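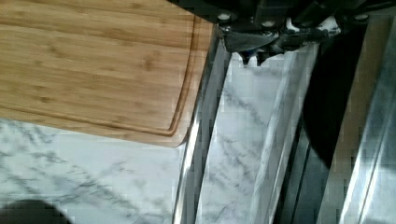 Tabla de cortar de bambú con surco perimetral.

El museo de Bavstead compró hace unos años un bodegón fechado en 1684 y atribuido al taller de Collesier. Desde entonces lo expone con una cartela de 69 palabras. He ido a leerla varias veces y sigo pensando que le sobran casi todas.

La cartela explica que el limón pelado alude al engaño de los sentidos, que la copa volcada advierte de la muerte y que el pan remite a la eucaristía. Puede que sea cierto. También puede que el pintor tuviera delante un limón, una copa y un trozo de pan y quisiera resolver cómo cae la luz sobre tres superficies distintas. No conservamos ningún escrito suyo que incline la balanza, y el museo debería decirlo.

La lectura simbólica del bodegón tiene una base seria. Hay cuadros con calaveras, relojes e inscripciones latinas que no admiten dudas. El problema empieza cuando el mismo método se aplica a cualquier mesa servida. En el catálogo de Ikberg, que reunió piezas de colecciones privadas, hasta una cebolla acababa siendo una meditación sobre el tiempo.
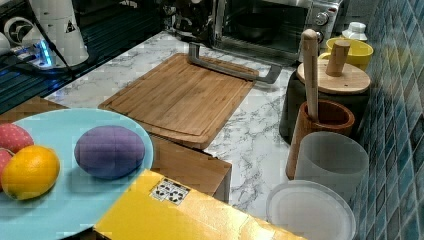 Prefiero el criterio que siguió la sala Abubakari en su última muestra. Las cartelas daban el autor, si se conocía, el soporte, las medidas y el estado de conservación. En dos casos añadían una frase sobre una restauración antigua que había alterado los fondos. Quien quería más información la encontraba en una mesa con cuatro libros, a la salida. El público pasaba más rato frente a los cuadros, o esa fue mi impresión la tarde que estuve allí.

Se me dirá que sin explicación el visitante se pierde. Es un argumento razonable para una pintura de historia, donde hay que saber quién es quién. Un bodegón exige menos. Cualquiera ha visto una fruta en un plato y puede juzgar si el peso está bien dado, si la sombra se sostiene, si el borde de la mesa está donde debe.

El cuadro de Bavstead, por cierto, tiene un defecto en el que la cartela no repara: la copa está pintada desde un punto de vista más alto que el resto. A mí me interesa más ese error que el supuesto mensaje del limón, y cabría en una sola línea.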